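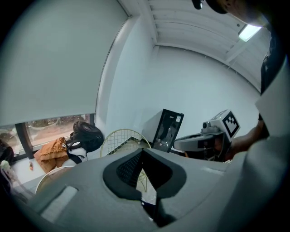 26th January

I spent most of this week on the time sync code in Brarnula, so this post is going to be dull for anyone who came for the planning stuff. Planning will be back when I have something to say about it.

Brarnula is the tool I use to turn raw recordings from the hand-held grippers into something a policy can train on. It reads the video, the finger opening and the pose of each gripper, puts them on one clock and writes out episodes. The last part sounds easy. It was the part I wrote first and looked at least.

The trouble showed up when I replayed a batch through Toprak, which is my controller. The arm would reach the right place and close a little too soon. It did this with every checkpoint I tried. I lowered the gains, which made it slower and no better. Then I plotted finger opening against the distance between the gripper and the object and saw that the fingers were leading the pose in the training data too. The policy had learned exactly what I gave it.

The offset was 71 milliseconds. I had been stamping the finger readings when they were measured and the video frames when they arrived on the computer. Between those two events there is exposure, encoding and a USB buffer, and I had ignored all of it.

I had a choice of fixes:

- Subtract a constant. Quick, but it depends on the camera settings, and I change those.
- Stamp the frames at the source. Correct, but it needs a driver change I don't want to maintain.
- Estimate the offset for each recording from the data.

I went with the last one. At the start of a session you open and close the fingers a few times in view of the camera. Brarnula tracks the fingertips in the image, compares that signal with the logged opening and slides one over the other until they match. The search window is 200 ms either side. If the peak is too flat, it refuses the file and prints why.

The second job was the pose of the two grippers relative to each other. Each one tracks itself well enough, but for two-handed tasks I need both in the same frame, and small drift in each adds up. The markers help with that. When a marker on one gripper is seen by another camera, I get a direct measurement between them and feed it into the graph as one more constraint.
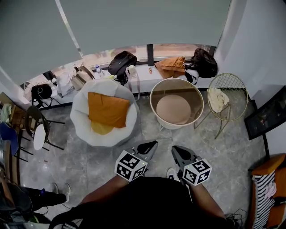
*Both grippers with their marker cubes, window side of the room.*

A cube is nicer to work with than a single flat tag. A flat tag seen nearly straight on has two possible tilts that fit the corners almost equally well, and the solver will flip between them. With two faces of a cube visible you solve for all the corners together and the flipping mostly goes away. I still keep both solutions when only one face shows, and let the motion from the previous frames pick.

Three things I changed in the code along the way:

1. Marker detections below a minimum side length in pixels are dropped. They were adding noise and not much else.
2. The noise on each detection now scales with viewing angle. Before this it was one fixed number that I had picked by hand in May and forgotten.
3. Every episode stores the offset and the residual in its header, so I can filter on them later without running everything again.

I ran the new version over the old Bumville set, 2341 episodes. It rejected 103 of them. I looked through the rejects and nearly all had no usable finger motion at the start, so the sync step had nothing to match. A few had the fingertips washed out by light from a window. I'm leaving those out for now.

Retraining is still going. An early checkpoint closes at the right moment on the easy pick tasks, and I haven't tried it on anything with two hands.

Still open: the Sarkell exporter assumes one clock per file and throws away the new header fields. I'll fix that next, then tag a release. If you use Brarnula on your own data, don't mix episodes from the old and new versions in one training run. Convert the old ones first with `brarnula resync`, and keep the raw recordings until you've checked the output.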